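Ticket: Urwahl Spitzenkandidatur, Export der Stimmberechtigten unvollständig
Produkt: Plelari, Modul Mitglieder und Abstimmungen
Gliederung: Kreisverband Sallmont
Priorität: hoch (Druckfreigabe steht an)
Status: gelöst, Nachfrage offen

Erste Meldung, 8:40 Uhr

Hallo liebes Supportteam,

ich mache bei uns im Kreisverband die Mitgliederverwaltung und bereite gerade die Urwahl vor. Zwei Leute wollen auf Platz eins der Liste für den Kreistag, der Vorstand wollte sich nicht entscheiden (kann ich verstehen), also dürfen jetzt alle per Brief abstimmen. Die Unterlagen druckt und verschickt die Druckerei Szűcs, die brauchen von mir eine Adressdatei aus Plelari. Und genau da klemmt es.

In der Übersicht unter "Abstimmungen" steht bei Stimmberechtigte 918. Die Zahl stimmt auch, die habe ich mit der Beitragsliste abgeglichen. Wenn ich aber auf "Versanddatei erzeugen" klicke, bekomme ich eine Datei mit 801 Zeilen. Keine Fehlermeldung, kein Hinweis, unten erscheint sogar der grüne Balken mit "Export vollständig". Hätte ich nicht zufällig ganz ans Ende der Tabelle gescrollt, wäre das so in den Druck gegangen, und dann viel Spaß bei der Anfechtung!

Was ich schon probiert habe: abgemeldet und wieder angemeldet, anderer Browser, Export als CSV und als Excel-Datei, einmal mit und einmal ohne Haken bei "Haushalte zusammenfassen". Den Haken hatte ich zuerst im Verdacht, weil bei uns ja etliche Ehepaare Mitglied sind. Er ist aber sauber aus, und mit Haken werden es nochmal weniger.

Könnt ihr mal reinschauen? Die Druckerei will die Datei morgen bis mittags haben.

Nachtrag, 9:15 Uhr

Ich habe jetzt beide Listen nebeneinandergelegt und nach Postleitzahl sortiert. Es fehlen ausschließlich Leute aus Dindel! Und zwar der ganze Ortsverband, von den Gründungsmitgliedern bis zu den Neuen vom Sommer. Die anderen Ortsverbände sind vollständig drin, soweit ich das sehe.

Zur Erklärung für alle, die nicht von hier sind: Dindel war bis zur Gebietsreform eine eigene Gemeinde und gehörte zum Nachbarkreis. Unser Ortsverband dort ist dann zu uns gewechselt, das ist aber schon mehr als 4 Jahre her. Bei Einladungen zu Mitgliederversammlungen hatten wir seitdem nie Ärger, die gehen allerdings per Mail raus und nicht über die Versanddatei.

Politisch ist das natürlich besonders schön. Eine der beiden Bewerbungen kommt nämlich aus Dindel. Wenn ausgerechnet von dort keiner einen Stimmzettel bekommt, glaubt mir kein Mensch, dass das an einem Filter lag.

Antwort Support, 9:50 Uhr

Vielen Dank für die ausführliche Meldung. Bitte prüfen Sie bei einem betroffenen Mitglied im Reiter "Zuordnung" die Felder "Gliederung" und "Wahlgebiet" und teilen Sie uns die Inhalte mit. Bitte nennen Sie im Ticket keine Namen oder Anschriften der Mitglieder. Verändern Sie an den Datensätzen zunächst nichts.

Meine Rückmeldung, 10:20 Uhr

Habe ich gemacht. Bei "Gliederung" steht überall richtig "Kreisverband Sallmont, Ortsverband Dindel". Bei "Wahlgebiet" steht bei den Dindelern noch der alte Schlüssel vom Nachbarkreis, grau hinterlegt, und ich kann da auch nichts ändern. Wenn ich mit der Maus drübergehe, kommt "wird automatisch gepflegt". Na ja.

Ich wusste ehrlich gesagt gar nicht, dass es dieses Feld gibt. Man muss im Reiter ganz nach unten, an den Ehrungen vorbei und an dem Kasten mit der Plakatierbereitschaft.

Meine laienhafte Vermutung: Die Übersicht zählt nach Gliederung, die Versanddatei filtert nach Wahlgebiet. Für eine Kommunalwahl-Aufstellung ist das zweite ja nicht ganz dumm, da darf nur mit abstimmen, wer im Wahlgebiet auch wahlberechtigt ist. Nur wohnen die Dindeler eben seit Jahren im Wahlgebiet, das weiß bloß Plelari noch nicht.

Antwort Support, 11:05 Uhr

Ihre Vermutung ist zutreffend. Die Gebietszuordnung wird über eine Referenztabelle gesetzt, die bei Installationen auf eigenem Server lokal abgelegt ist. Bitte teilen Sie uns mit, ob Ihr Kreisverband die gehostete Variante oder einen eigenen Server nutzt, und welche Hauptversion im Menü "Info" angezeigt wird.
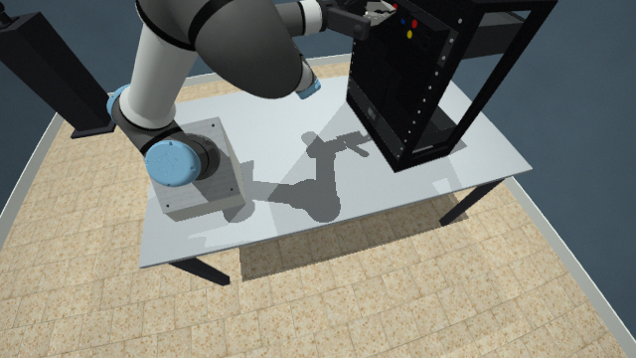 Wir haben noch einen eigenen Server, und im Menü "Info" steht Version 5. Das mit dem eigenen Server hat der damalige Vorstand so beschlossen, wegen Datenschutz, und seitdem traut sich keiner mehr an das Thema ran, jedenfalls nicht in einem Wahljahr. Ich bin also runter in die Geschäftsstelle und habe nachgesehen, ob das Ding überhaupt nachts seine Updates zieht. Stellt euch so einen hohen schwarzen Schrank vor wie den rechts auf dem weißen Tisch im Bild, nur dass unserer auf dem Boden steht und obendrauf die Kiste mit den Wahlkampfkugelschreibern. Die Programmupdates laufen durch, das sieht man im Protokoll. Der Eintrag "Referenztabellen" steht dagegen auf "manuell", und das letzte Einspielen war vor der Gebietsreform. Da haben wir den Salat!

Frage dazu, bevor ich irgendwas anklicke: Wenn ich die Tabelle jetzt aktualisiere, werden dann alle Zuordnungen neu berechnet? Wir haben nämlich ein paar Mitglieder mit Zweitwohnsitz, da wurde damals von Hand eingetragen, wo sie bei Aufstellungen mitstimmen. Wenn das überschrieben wird, habe ich das nächste Problem, und bei denen kenne ich die richtigen Werte nicht auswendig.

Antwort Support, 11:40 Uhr

Manuell gesetzte Werte sind mit einem Schloss-Symbol gekennzeichnet und bleiben bei der Neuberechnung erhalten. Wir empfehlen dennoch folgendes Vorgehen:

1. Datensicherung anlegen (Verwaltung, Sicherung, "Jetzt sichern").
2. Die laufende Abstimmung auf "Entwurf" zurücksetzen.
3. Referenztabellen aktualisieren.
4. Unter "Zuordnung" die Neuberechnung für den gesamten Kreisverband starten.
5. Abstimmung erneut öffnen und die Versanddatei neu erzeugen.

Meine Rückmeldung, 13:10 Uhr

So, kleiner Zwischenstand mit Brötchen in der Hand. Sicherung ist angelegt. Beim Zurücksetzen auf "Entwurf" kam eine Warnung, dass dabei die Stimmzettelnummern verfallen. Ist das schlimm? Ich habe erst mal auf Abbrechen gedrückt. Die Nummern hat Szűcs nämlich schon als Muster bekommen, für den Strichcode auf dem Rückumschlag, und auf dem Andruck sind sie auch drauf.

Parallel hat mich der Wahlvorstand angerufen und gefragt, ob man die Dindeler nicht einfach von Hand unten an die Datei hängen kann. Kann man bestimmt, aber dann haben die keine Nummer und im Zählprotokoll passt hinten und vorne nichts mehr. Außerdem möchte ich nicht diejenige sein, die vor einer Aufstellungsversammlung an einer Liste herumgebastelt hat. Da warte ich lieber noch eine Stunde auf euch.

Antwort Support, 13:35 Uhr

Die Nummern werden bei der erneuten Öffnung neu vergeben. Solange noch keine Unterlagen versandt wurden, ist dies unkritisch. Bitte informieren Sie die Druckerei, dass die Musternummern nicht weiterverwendet werden dürfen.

Meine Rückmeldung, 14:25 Uhr

Es hat geklappt!! Tabelle aktualisiert, Neuberechnung gestartet (die lief deutlich länger, als der Fortschrittsbalken behauptet hat, ich dachte zwischendurch, es hängt), Abstimmung wieder geöffnet und Export gemacht. In der Datei sind jetzt 918 Zeilen ohne die Kopfzeile, in der Übersicht stehen auch 918. Dindel ist komplett dabei, und die mit Zweitwohnsitz haben ihr Schloss behalten, die habe ich alle einzeln aufgemacht.

Eine Sache ist mir noch aufgefallen: Nach der Neuberechnung war bei der Abstimmung die Einsendefrist leer. Das Datum musste ich neu eintragen. Steht das irgendwo in der Anleitung? Ich habe es nur gemerkt, weil auf der Vorschau vom Anschreiben plötzlich "bis spätestens um 18 Uhr" stand, ohne Tag davor. Vielleicht kann man da eine Warnung einbauen.

Mit der Druckerei habe ich telefoniert, die Muster werden weggeworfen und es gibt einen neuen Andruck. Im Namen der Firma hat unser Export übrigens aus dem ű ein Fragezeichen gemacht, aber das betrifft nur den Lieferschein und ist mir für heute wirklich egal.

Antwort Support, 15:00 Uhr

Vielen Dank für die Rückmeldung. Den Hinweis zur Einsendefrist haben wir an die Entwicklung weitergegeben. Wir empfehlen, die Referenztabellen dauerhaft auf "automatisch" zu stellen. Können wir das Ticket schließen?

Meine Rückmeldung, 15:20 Uhr

Bitte noch nicht ganz schließen! Auf "automatisch" habe ich umgestellt, danke. Was mir aber Bauchweh macht: Wir hatten seit der Reform schon eine Briefabstimmung, damals über die Satzung. War die Versanddatei da auch nach Wahlgebiet gefiltert, oder macht Plelari das nur bei Aufstellungen? Bei der Satzung hätte ja die Gliederung zählen müssen. Ich habe im Archiv noch den Export von damals gefunden, aber der ist mit einem Passwort geschützt, das vermutlich mit dem alten Vorstand in Rente gegangen ist.

Wenn ihr mir sagen könnt, welcher Filter bei der Abstimmungsart "Sachfrage" greift, reicht mir das schon. Dann kann ich dem Vorstand heute Abend was Vernünftiges erzählen, die tagen um 19 Uhr und fragen garantiert.

Antwort Support, 16:10 Uhr

Bei der Abstimmungsart "Sachfrage" wird ausschließlich nach Gliederung gefiltert, das Wahlgebiet bleibt unberücksichtigt. Dies gilt für alle Versionen seit Einführung des Moduls. Das Passwort archivierter Exporte kann durch uns nicht zurückgesetzt werden.

Meine Rückmeldung, 16:20 Uhr

Puh, da fällt mir ein Stein vom Herzen. Danke für die schnelle Hilfe heute! Den neuen Andruck bekomme ich morgen früh, und wenn die Nummern dort passen, gebe ich frei und melde mich nochmal kurz. Offen ist von meiner Seite dann nur noch das mit der leeren Einsendefrist.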